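Why I Stopped Moving My Stops

March 2024

I have kept a trading journal for a few years now, and last month I finally sat down and read the whole thing. It was not much fun. The entries are short, and most of them say the same thing in different words: I had a plan for getting out, and then I changed it while the trade was open.

The clearest case was Gernden, a small maker of pump parts I bought in August. I put in $2888, with a stop 4 percent under my entry. The stock drifted down for a week and got close. I moved the stop lower. It got close again and I moved it again. By the time I sold I had lost $766 on a position where I had planned to lose a little over a hundred. The business was fine, and the chart was fine too, in a dull sort of way. I just didn't want to be wrong that month.

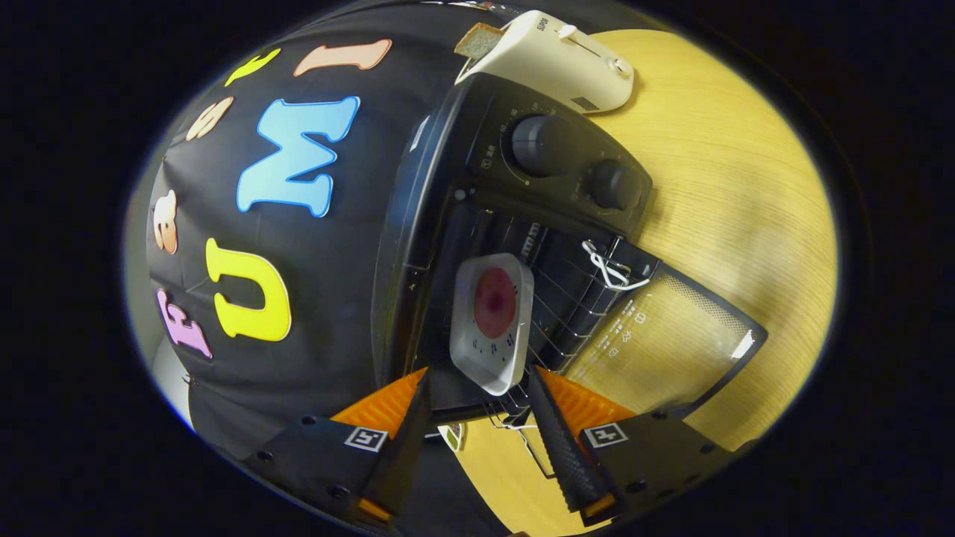 A stop order is a simple instruction. You name a price, and if the stock trades there, your broker sells. It can fill lower than the price you named, especially if the stock gaps down overnight, and people with small accounts tend to forget that. I set mine in the evening now, at the kitchen table, with the market closed. I think of it the way I think of the two knobs on a toaster oven like mine: you turn them before you walk off, and you don't stand there with the glass door folded down, fiddling. Every time I check, I want to adjust something.

My rules are short now. The stop goes in with the buy order. It can move up, never down. If I get stopped out, I can't buy the same stock back for two weeks. That last one came from Zhuravel, which I bought three times in a month and lost money on each time. The third time I couldn't have told you what I liked about it.

I also changed how I size things. I used to pick a round number, usually $1000, and work out the risk later. Now I start with what I'm willing to lose and let that set the number of shares. For a jumpy stock like Gruno that means a small position, smaller than feels worth the trouble. I take it anyway or I skip it.

There is one exception — Kurasik, which I hold for the dividend and don't trade. It has no stop. I keep it in a separate account so I'm not tempted to treat it like the others, or to call a bad trade a long-term holding when it goes against me. I have done that more than once, and the journal has the dates.

I'll go through the entries again once I have a few more months under these rules. So far I've been stopped out twice, both small, and one of the two stocks went straight back up the next morning. I was annoyed for most of the day.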